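Session notes: looking after the two-arm brick cell
Notes to go with the practical, last changed 06/04/2020
Adelino Paiva, Trelmont workshop course

These are my own notes tidied up a bit, so forgive the places where I wander off. You'll want them open next to you at the bench, and you'll want a pencil, as there are gaps for your own readings. If you missed the first practical, read the part on starting up twice before you touch anything.

What the cell is for

The cell has one job: it picks up toy bricks from a mat and presses them together between the two grippers. I like it as a teaching job because it's fussy. With one arm you can get away with a lot — a gripper that's slightly out, a table that's crept — and the arm will still put things more or less where you asked. With two arms meeting in mid-air, every small error on the left gets added to every small error on the right, and the bricks let you know straight away by refusing to go together.

Starting up

Before you switch on, walk round the table. Look at where the cables run and move each one gently with your hand. You're feeling for anything tight, pinched or stiff. Cables on arms like these spend their lives being bent back and forth, and the trouble nearly always begins near a joint. If a loop looks smaller than it did last time, something has been pulled through and you need to find out what.

Then clear the mat completely. Yes, all the bricks, even the ones you swear are out of reach! The arms go through their wake-up moves before they know anything about your plans for them.

Switch on the left arm first, then the right. Wait for each one to finish before you go on. Send both to the park position and leave them there while you do the paper checks. The stop button should be within reach of whoever is running the cell, which means reach of their hand while sitting down, and I will come round and test this.

The mat

People laugh when I give the mat its own heading. The mat sets the height of every single pick. If it has a ripple in it, the bricks on the ripple sit high and the gripper comes down on top of the studs when it should come down either side of them. Smooth it from the middle outwards with the flat of your hand and wipe it with a barely damp cloth. Let it dry. Don't use the spray from the other benches, it leaves a film and the bricks skate about on it.

If you have to replace the mat, redo the height setting for both arms. Don't assume the new one is as thick as the old one. We had two mats from Jallau in the same order and they didn't match.

Cleaning the grippers

Park the arms, power them down, and work on one gripper at a time. Brush out the ridges on the fingers with the soft brush (the little one in the Tagle tin, please put it back) and look along each finger from the tip. You want both fingers meeting evenly. A finger worn more on one side will still hold a brick, but it'll hold it at a slight twist, and you'll spend an afternoon blaming your program.

Check the finger screws with the short key. Snug is enough. If a screw turns more than a touch before it bites, write it in the log, put a mark across the screw head and the finger with the paint pen, and look at it again next session.

Setting the meeting point

Now for the bit you came for. The meeting point is the one place over the mat where both arms agree that they are. Each arm has its own idea of where zero is, and your job is to get the two ideas to match.

Start with the left. Bring it slowly to the stored point, which should read 386 on the long axis on your screen. If it doesn't, stop and call me over, as it means someone has changed the stored file and we'll need to go back to the August copy.

Next, put a brick in the left gripper by hand, with the arm held and the speed turned right down. Do the same on the right. Bring the right arm in by single steps until there's a sliver of daylight between the bricks, then crouch so your eye is level with them. Look from the front and then from the side. Most people only look from the front, and most people are wrong from the side.

The height on the left should settle at 106. On our cell the right one ends up at 107, and please leave it alone! Every year somebody spots the mismatch and kindly evens it up. The two arms were zeroed separately and the numbers belong to each arm's own scale. What counts is where the bricks are.

Once you're happy by eye, let the arms close the gap at the slowest speed and listen. A clean push is very quiet. A creak means you're bringing the bricks together at an angle, so back off, look again from both sides and correct only one arm. If you correct both at once you won't know which one helped.

Do the push 2 times with fresh bricks before you save anything. Then save under your own initials, never over the stored file.

When it won't go together

Try these in order. Swap the bricks first, as old ones go tired and loose and are no use for testing. Look at the fingers again for twist. Check that the table hasn't been leaned on (the Pluveck clamps underneath do slip, give them a tug). Only after all that should you go near the arm settings. I've watched good students spend an hour re-zeroing an arm when the fault was a crumb under the mat — and I've done it myself, with an audience.

If an arm stops partway and shows a fault, don't pull at it to free the brick. Support the arm with one hand, open the gripper from the screen, and take the brick out when the fingers are clear. Then read the fault message and copy it down word for word before you clear it.

For next time

Bring your log sheet with the heights for both arms filled in, plus one line on what you changed and why. We'll be swapping a gripper finger and setting the meeting point again from scratch, so have a look at your sideways alignment notes. 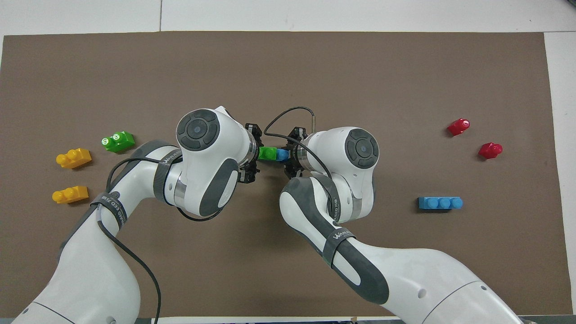 I'll keep the bench open for an extra half hour after the practical for anyone who wants another go at the slow push. Work in pairs if you do stay, one on the screen and one by the stop button, and swap over halfway.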